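Dagim Fikre
Thread, 14 posts

1/ Posting our club project as a thread again. The school robotics club is teaching an arm to take apart old desktop computers. Last term was all bench parts. This term it goes inside a real case.

2/ Quick background for anyone new. We have two teams. Endimari does the gripper and the mount, Pitholm does the code. I'm on Endimari, so if you have questions about the planning software I'll pass them along but I won't be much help.

3/ The computers are old towers the school board was sending to e-waste. We asked for a few and got a storage room full. Most of them still have the drive cages, cables and power supplies in them, so there is plenty to practise on.

4/ The task for this term is unplugging connectors. Lids and side panels come off by hand for now. The arm has to reach in, close on a plug, and pull it straight out without dragging the rest of the wiring along.

5/ It's harder than the bench version. On the bench we had a connector clamped to a board with nothing near it. Inside a tower you have a metal cage on one side and cables on the other, and the linkages need room to swing when the fingers open.

6/ We drive it by hand first and record every run. Pitholm wants 900 recorded runs before they train anything. We are at 337. Each run is short but resetting the case is slow, and you have to put the cables back a bit differently each time or the data is no good.
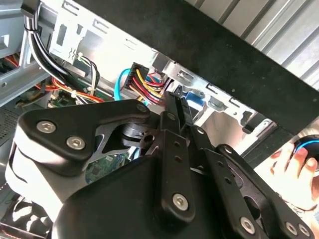 Last edited 2/24/26

7/ You can see how little space is left once the gripper is in. The black plug with the yellow, red and black wires is the kind we're after. The teal one beside it is a SATA data cable, and those are thin enough that you can catch one without noticing.

8/ The drive cage is the other problem. The sheet metal has tabs and bent edges all along it and we've scraped the linkage arms on them more than once. We now come in on an angle and only straighten up once we're past the cage. Slower, but fewer scrapes.

9/ Someone asked about the socket screws last time. They're all the same hex size on purpose, so one key does the whole gripper. We check them at the start of every session. Two backed out in July at the summer workshop and we lost an afternoon finding out why the fingers had gone sloppy.

10/ On grip force: the default was too high. It held the plug fine but it flexed the connector shell and then the plug wouldn't let go of the socket. We dropped it to 54 percent and that has been good for the power plugs. Data cables need less again and we haven't settled on a number.

11/ Colour matters more than I expected. Pitholm's detector finds yellow and red wires easily and loses the black ones against the black gripper. We tried light grey tape on the fingertips to give it some contrast. It helped a bit but the tape peels after a session, so we're pricing out paint.

12/ Next job is the Fadura regional. It's a demo category, no head-to-head matches. You get a table, a time limit and a case you haven't seen before. Judges pick which connectors you go for. The Joshi team from across town is entered too and their arm is a lot faster than ours, but they've been working with the motherboard out of the case.

13/ What we still need: spare SATA cables in any colour, small cable ties, and any dead towers with the drive cage still in. Please take the hard drives out before you drop anything off. We don't want to be responsible for your files.

14/ I'll post the run count again when we pass the halfway mark. If you go to our school and want to drive the arm, come by the shop after last class. No experience needed - you'll be resetting cables for the first session anyway.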